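Bench Assistant, Liquid Handling (part-time), Arkness site

Salehi Measuring is hiring a bench assistant for its dye transfer work. Term: 9 months, starting in April, 26 hours per week.

Duties
Mix colored test liquid in batches of 3000 ml. Fill beakers to the marked level. Draw and dispense set volumes by syringe and log each transfer on the Morna sheet. Expect some 300 transfers per week. Wipe drips from the tabletop between runs. Rinse beakers and syringes at end of shift and leave them on the rack.

Requirements
Steady hands and normal color vision, corrected or not. Able to read a syringe scale at eye level and stand for two hours at a time. Lab experience is useful but not required. Training is given on site during the first week.

Gloves and coats are supplied. The dye stains clothing.

To apply, send a one-page resume and your available hours to the Jeker Building front desk, reference "Bench".
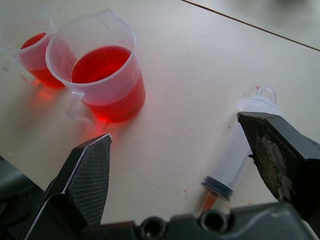
Beakers and syringe with red liquid on the worktable.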